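Wondik Teleop Desk Kit

Sold by Stamberg – leader arm, foot pedal, desk clamp and the Rodo software license

I've been running the Wondik kit at my own desk since February, and since I'm the one who answers the phone when you call about it, Évan asked me to write this page myself. So this is me, Svitlana Antoniuk, telling you what you get and what I'd want to know before spending the money.

The short version: you hold a small arm, the big arm copies you. The Wondik is the small one. It clamps to the edge of any desk up to 2 inches thick, it weighs less than my laptop bag, and it has a trigger under your index finger that opens and closes the gripper on the other end. The other end can be a real arm in your lab or a simulated one in Rodo. I spend most of my day in the simulated one, partly because I can drop a can on its lid all morning and nothing needs wiping up!

Setup took me one coffee. Plug in the USB cable, open Rodo, move the leader arm to its rest pose and press the pedal. If the on-screen arm jumps when you press, you weren't quite at the rest pose – let go, line it up again and press once more. You'll get the feel for it by lunch.

The scene I start new people on is called Picard, and it's included with every license. It's a tidy-up job: one yellow basket, a bunch of ordinary things scattered around it, and you put them in one by one while Rodo records.

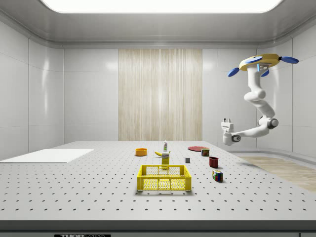 Page 2

I like to begin with the banana or the Rubik's cube. The banana teaches you to turn your wrist before you go down, and the cube lies a bit tilted, so you have to think about which faces you want between the fingers. Leave the red plate for later. It's flat and shallow and you need to catch it by the rim, and my first tries at it were awful (I kept pushing down on the middle like I was ringing a doorbell).

A few things about recording. The pedal starts a take, a second tap ends it, and a long press throws it away. Use the long press a lot. Évan Lacroix, who wrote most of the playback tool, recorded 253 takes on Picard in one stretch and kept 236, and he's a lot steadier than I am. You can scrub through a take afterward, trim the dead time at the front while you were scratching your nose, and add a plain text note such as "basket, long way around."

If you don't like holding the leader arm, there's a hand-guide mode for real robots that support it. You grab the robot by the wrist and walk it through the job, and Rodo saves it in the same file format. I find it tiring after a while, but it's great for anything where you want to feel the contact.

What I'd change: the trigger spring is stiff out of the box, and the clamp pads slide on glass desks. We now put a rubber pad in every kit, and the softer spring is a free swap, just ask when you order.

In the box

Wondik leader arm, right-handed or left-handed
Foot pedal with 6 ft cable
Desk clamp and rubber pad
USB cable
Rodo license for one seat, Picard scene included

Warranty is 24 months on the arm and the pedal. Cables aren't covered, sorry.

Want to try it first? I do remote demos every Tuesday. You watch my screen for a bit, then I hand over control and you can drive with a regular mouse – clumsy, but enough to see how Rodo behaves. Write to the Stamberg sales desk and put "Wondik demo" in the subject so it lands with me.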